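Sorting and Stacking Tableware in a Shared Kitchen
Project report, second-year Product and Interior Studies
Posted 2022-09-28 by the Rillora House project group
Filed under: Student work > Home and kitchen

1. Background

Rillora House is a student residence with one large kitchen on the ground floor. The crockery belongs to the house and is kept in two wall cupboards and one low cupboard beside the sink. When we started, plates of all sizes were put away wherever there was a gap. Large plates sat on top of small bowls, and people lifted out half a shelf to reach the thing at the bottom.

Our task was to look at how the tableware was stored, suggest a better arrangement and try it for one term. We were given a small budget and were asked not to drill into the walls or change the cupboards themselves.

2. What we wanted to find out

We set ourselves two questions. First, does it help to stack plates by size only, or should colour be used as well? Second, how high can a stack be before people stop using it properly?

The second question came from our own habits. A tall stack saves shelf space, but the plate you want is often in the middle of it, and the easy thing is to take whatever is on top.

3. Method

For the first part of the term we left everything as it was and kept a log sheet on the inside of the cupboard door. Residents put a tick on the sheet each time they had to move one item to get at another. We collected 1,702 ticks in that period. The sheet was not perfect. Some people ticked once per meal and others once per plate, and one page got splashed and had to be copied out again.

We then emptied the cupboards, washed everything and laid it out to be sorted. Chipped items were taken out of use. The remaining plates and bowls were grouped by diameter first, then by depth. Shallow dishes with a curved inside were kept apart from the flat plates, as the two kinds do not sit well on each other and the stack starts to rock.

After that we put the groups back using two shelf risers made by Andix and a set of plate racks from Zulleteck. The racks were returned after a week. They held the plates upright, but the slots were too narrow for the deeper dishes and the racks took up more width than we had planned for.

The second log ran for the same number of days as the first.

4. Sorting by colour

The house crockery comes from several sets bought at different times, so the colours are mixed. We tried two layouts. In the first, each stack held one size and the colours fell in any order. In the second, each colour had its own stack where there were enough pieces to make one.

The colour layout looked tidier and we expected it to do better. In practice it broke down within days. A person drying up will match a plate to another plate of the same size without thinking, but will not search for the right colour if the first stack is nearer. By the end of the first week the colours were mixed again, while the sizes were still mostly right.

We kept size as the rule and dropped colour, with one exception. The largest plates stay on the worktop side of the low cupboard, where they can be slid out without lifting.

5. Stack height

We tried several heights for the everyday plates. Tall stacks were stable enough on the shelf, but they were heavy to lift with one hand and the lower plates were hardly used. Short stacks of 3 took up more shelf area, but residents put plates back on them correctly far more often. For the everyday plates we settled on the short stacks, with taller ones allowed for the spare set at the back.

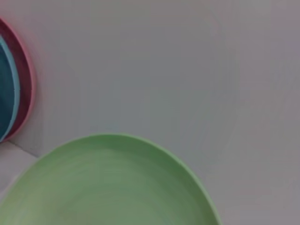

6. Results

The second log had 585 ticks. The same warning about the sheet applies, but the drop is large enough for us to say that the new arrangement helped. The biggest change was in the low cupboard. The upper shelves improved less, mainly because the mugs still share that space with the bowls – we ran out of time to deal with them.

Total spending was 1,045 in local currency, most of it on the risers and shelf liner. The liner is from Uçar and is a plain ribbed sheet cut to size with scissors. It stopped the bottom plate of each stack from sliding when the one above was taken.

7. Problems

Labels did not work. We put paper labels on the shelf edges and they curled from the steam within a fortnight. A second set under clear tape lasted longer, but several residents told us they had not read them.

New residents arrived halfway through the second log. They had not been at the meeting where we explained the layout, and for a few days there were plates in the mug cupboard. We left a short note by the sink and it settled down.

We also underestimated the time for washing and sorting. We had set aside one afternoon and needed two.

8. Further work

The mugs and bowls should be separated next. We would also like to repeat the log in December, when the kitchen is at its busiest and more people cook together. The log sheet should be redrawn so that one tick always means one item moved.

The risers and liner will stay in place after the project ends. The spare labels are in the drawer under the kettle.

Related projects
Drying rack layouts for narrow worktops
A shared fridge with named shelves
Reusing offcuts as drawer dividers
Lighting a windowless laundry room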